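Nendell Drinks Diary

What people say they drank, and when they say they drank it. Collected by the Prallstead walking and wellness group, cleaned up by two people with day jobs, and released so that someone with more patience can do something useful with it.

Status: stable. Maintained by Corrado Cocco and Oranuch Phetsri, mostly on Sunday.

What's in it

The main table has 1,217 diary days from 267 adults. Each person filled in a short form for up to seven days, noting every drink, a rough size, the time of day, and how thirsty they felt beforehand on a scale of zero to four. There are also around 2,000 free-text notes, which range from "tea" to a long complaint about the office kettle that we have kept in full.

Files:

days.csv - one line per person per day, with totals in ounces
drinks.csv - one line per drink
notes.csv - the free text, with names and workplaces removed
codes.txt - what the codes mean, including the ones we regret
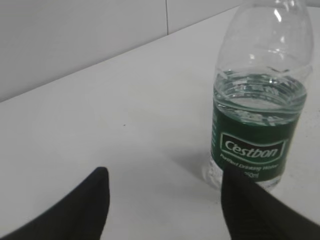
Photo: Oranuch Phetsri / Nendell

Why we made it

Most advice on drinking water comes as a daily target, delivered with great confidence and a picture of a lemon slice. We wanted to know something duller: when in the day people drink, and whether they notice being thirsty first. Darren Crabtree ran a small workplace version at Panganiban, found that half the forms came back with coffee rings on them, and considered that a promising sign of compliance.

How it was collected

Paper forms, handed out in March and again in September. People were asked to fill them in as they went along. Judging by the handwriting, many filled in the entire week at once, in the same pen, possibly in the parking lot. The column "filled_late" marks the ones we suspect. It is a guess made by Corrado and should be treated with the respect due to a guess made by Corrado.

Sizes were circled from a list: small cup, mug, glass, bottle, other. We converted these to ounces with one fixed table, found in codes.txt. A "mug" is 10 ounces. Ettore Bortolotti has written to us twice about his mug.

Known problems

Alcohol is underreported. We have no proof, but one group of participants logged a wedding as "two sparkling waters."

Soup was never defined as a drink or as food. In March it is mostly left out; in September, after somebody asked at the briefing, it is everywhere. Filter on type = SP if this bothers you.

Times are to the nearest half hour, and a suspicious number of people drink at noon exactly.

Night shift workers start their diary day whenever they wake up. The column "day_start" handles this for everyone except person 88, who appears to have been awake since Tuesday.

Thirst scores are missing for 640 drinks. Do not fill these with zero. An earlier release did, and for a month it looked as though juice cured thirst before it was poured.
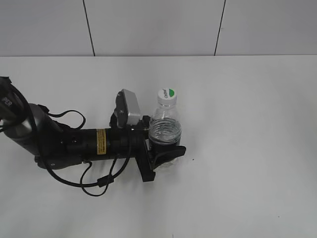 Good uses and bad ones

Fine: teaching, practice with messy time data, looking at daily patterns, arguing about mugs.

Not fine: working out how much any one person ought to drink. The diaries record habits, with no blood tests, no weights, and no medical history beyond a yes/no box on kidney or heart conditions. If you have one of those, or take medicine that affects fluids, your doctor is a better source than a CSV file.

Please don't try to identify anyone from the notes either. Prallstead is small enough that it might work.

Version history

1.0 - first release
1.1 - thirst scores un-zeroed, with apologies
1.2 - added drinks.csv; Sebastião Amaral fixed the time stamps
1.3 - removed a duplicate of person 41, who had signed up twice for the free pen

Terms and contact

Free to use and share with credit to the Nendell Drinks Diary. Send corrections through the Ididov page, with the file name and line number. We answer in the order received, except for mug conversions, which are closed until December.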